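Dry Your Own Mint, and Not Much of It

By Eirlys Pumphrey

Print this article | E-mail this article 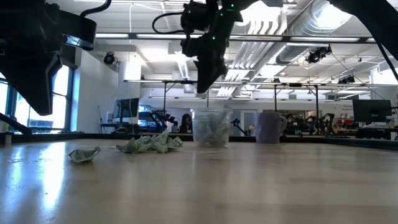
Most people who grow herbs at home dry too much of them. I did it for years. Every summer I cut mint, sage and thyme by the armload, hung it from the kitchen beams and filled jar after jar. By March I was throwing most of it out.

The usual advice is that dried herbs keep for a year. Some do. Thyme and bay hold up well. Mint doesn't, at least not in my house. After 5 months it still looks green but the tea tastes like hay, and no amount of honey fixes that.

The herb books I grew up with treat drying as a matter of thrift. You have a big plant, so you cut it all. I think that gets things backward. The plant is fine where it is. Mint left standing will feed the bees well into fall, and you can pick a handful for the pot whenever you want one. What you need to dry is the amount you will drink between the first hard frost and the new shoots in spring. For the two of us that is 2 jars.

I also think we have been talked into too much equipment. The Lekora dehydrator my sister gave me has 5 trays and a fan that you can hear from the yard. It dries basil to dust. A window screen laid across two chairs in a spare room does a better job – slower, but the leaves keep their smell.

Buying is no answer either. The peppermint sold at Bianchini, where I do my weekly shopping, is fine for cooking. For tea I want whole leaves, and I want to know when they were picked. A label with a date would settle it, and few packers bother to print one.

So my case is a simple one. Cut less. Cut it in the morning, before the flowers open. Write the month on the lid. If there is still some left when the new growth comes up, put it on the compost and dry one bunch fewer the next year.

Print this article | E-mail this article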